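3 January 2024
Counter layout, second pass

Cleared everything off the counter this morning and started over. The December arrangement had the drinks in front of the bread, and anyone reaching for a roll had to go over the cans. Wiped the top down with the mild cleaner and let it dry before anything went back.

Bread rack is the white wire one again. I had wanted to use the deeper shelf unit from Gratel, but it stands too high and hides whatever is behind it. The wire rack lets you see the bags from the side. Bagged bread goes on the left and stays on the left from now on. Please don't move it to the middle to make room for paperwork.

The sandwich gets a basket to itself. I tried it first on the bare counter, where the film slid every time the table was bumped, then in the long Demine tray, where it looked lost. The round basket is better. The rim is high enough to stop the packet sliding out and low enough to get fingers under one end. Sandwich on the diagonal, filling side showing.

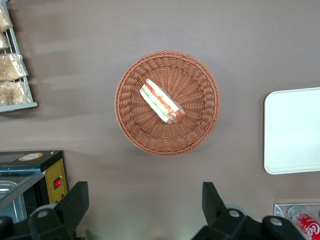 Sandwich in the round basket, bagged bread on the wire rack.

Bought-in sandwiches only for the trials, sealed, label left on. The ones we wrapped ourselves in December came open at the corners and the filling dried out by afternoon. Receipt for the new lot came to 2099 with the Ayaaba delivery charge included - filed under consumables, same as last time.

Bread keeps better than I thought. Bags from the last delivery were still soft after 48 hours at room temperature. After that the rolls go stiff and the bags hold their creases, so swap them out at that point and write the date on the rack tag.

Weights: the rack is fine with what we put on it. The Arnesent sheet gives 2000 g per shelf and a few bags of rolls come nowhere near that. Cans are another matter, keep them in the clear holder.

Still to do:
Felt pads under the rack feet, it scratches when pushed.
Second basket in the same size. The supplier is out until February.
Decide whether the white tray stays. It takes up room and so far has only collected crumbs.
Reprint the price cards, 4 of them have the old layout on the back and keep getting put out the wrong way round.

Leaving the counter set up overnight. Sandwich goes in the fridge before lockup, basket stays where it is.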